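Frequently Asked Questions: Moving Into the Vinetetti Building

We know a move is a lot to take in, even when it's a nice one, so Debora Fiore and the rest of us in the Uver workplace office have gathered up the questions that keep landing in our inbox. If yours isn't on the page, please do write to us. We read everything, though it may take us a day or two in July!

Who is moving, and when?

All 158 people now at the Clideditz Street office are coming over, in stages, through July. Your team lead has your group's slot. Boxes go out the week before, and the movers come after 5 p.m. so you won't be typing around them.

Will I have my own desk?

Most of you will, yes. The design team at Ekpo spent a good long while walking our old floors and asking people how they really work, and what they heard (loud and clear) was that folks wanted a place to leave their mug and their sweater overnight. There are also 28 shared desks by the east windows for anyone who comes in only now and then, and you can book those from the staff page.

What if I need a bigger work surface than a regular desk?

Please tell us early. Large tables take longer to order than anything else on our list, and the floor power has to be set before the carpet goes down. Debora keeps the list and is very happy to come by with a tape measure and talk it through.

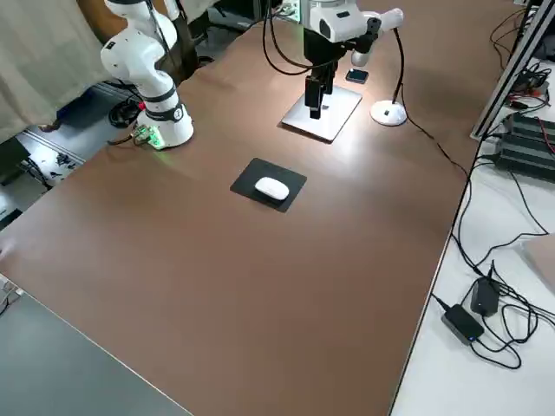
A large brown tabletop, with a desk lamp on it.

Can I bring my own lamp or chair?

Lamps are fine, and so are footrests, cushions and family photos. Chairs are a little harder – we'd like to look at yours first, mostly for the casters, which can be rough on the new floors. Space heaters will have to stay home, I'm afraid.

Is it going to be noisy?

Less than Clideditz Street, we hope. The ceilings have sound panels, and there are nine small rooms with doors for phone calls. You don't need to book those, but do be kind and keep it under an hour if someone is waiting.

How do I get there, and where do I park?

The bus stops right at the corner. The garage has 356 spaces, which we share with the other tenants, so mornings after 9 can be a squeeze. Bike racks are on the lower level, next to the showers.

What happens to the old furniture?

A good bit of it is coming with us. Whatever is left will be offered to staff first, and after that to local schools. Look for the sign-up sheet on the staff page once the last group has moved.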